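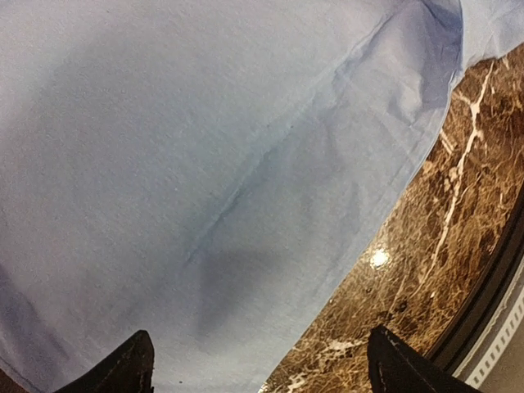
Os panos da avó Olga e outras heranças complicadas

Há famílias que herdam terrenos. Outras herdam relógios, faianças, um piso em Campo de Ourique. A minha herdou a incapacidade de deitar fora têxteis, e exerce-a com uma disciplina que nunca aplicou a mais nada.

Quando esvaziámos a casa da minha avó, em novembro, o armário do corredor tinha lençóis suficientes para equipar uma pensão. Lençóis de linho com monograma (as iniciais não eram as dela, e ninguém quis abrir essa conversa), toalhas de mesa para doze pessoas numa casa onde cabiam seis, com boa vontade e um banco da cozinha. A minha prima Olga Vieira, que herdou o nome e portanto se acha com direito a opinar, decretou que não se dava nada sem inventário. Fizemos o inventário em duas tardes. A seguir não demos nada.

O meu lote veio para Lisboa na bagageira do Jaime Frade, que me cobrou 50 euros de gasolina e um almoço. Desde então vivo com quatro caixotes na sala. Um serve de mesa de apoio. Já recebi elogios.

Falei nisto ao Tomás Neves, que tem uma pequena loja de roupa de casa em segunda mão, convencido de que estava sentado em cima de uma fortuna. Ele foi paciente. Explicou-me que o linho antigo se vende, sim, se estiver sem manchas, sem passajados e sem aquele amarelo das dobras que apareceu algures no tempo do escudo. Perguntei pelo resto. O resto, disse ele, é muito bom para pintar paredes.

Sobre o amarelo das dobras já li tudo. Há quem jure por percarbonato, quem jure por sol e limão, e uma senhora num fórum que jura pela geada, solução pouco prática em Arroios. Experimentei o percarbonato, com água a quarenta graus e uma noite inteira na banheira. Resultado: o amarelo saiu quase todo e o monograma misterioso saiu também, em parte. De um M e um R sobrou uma coisa parecida com um cabide.

Os vincos são outro assunto. Um pano dobrado da mesma maneira durante trinta anos ganha convicções. Passa-se a ferro, borrifa-se, torna-se a passar, pendura-se no varão do duche com ar de quem percebe do ofício, e na manhã seguinte lá está a risca. A minha avó tinha um método, que era voltar a dobrar a peça pelo mesmo sítio e dizer que era assim que se usava.

Também fui ver quanto custava mandar tratar de tudo numa lavandaria. Pediram-me 300 euros, com um sorriso. Por esse valor comprava roupa de cama nova e ainda sobrava para mais um almoço do Jaime.

O estado das coisas, portanto, é este: um caixote foi para a associação de animais aqui do bairro, e dormem agora cães rafeiros sobre bordado a cheio. Outro está prometido à Olga, que diz que vem buscá-lo desde o Natal. Os dois que faltam continuam na sala, e na semana passada a minha mãe telefonou a perguntar se eu tinha espaço para uns cortinados.

Disse que sim.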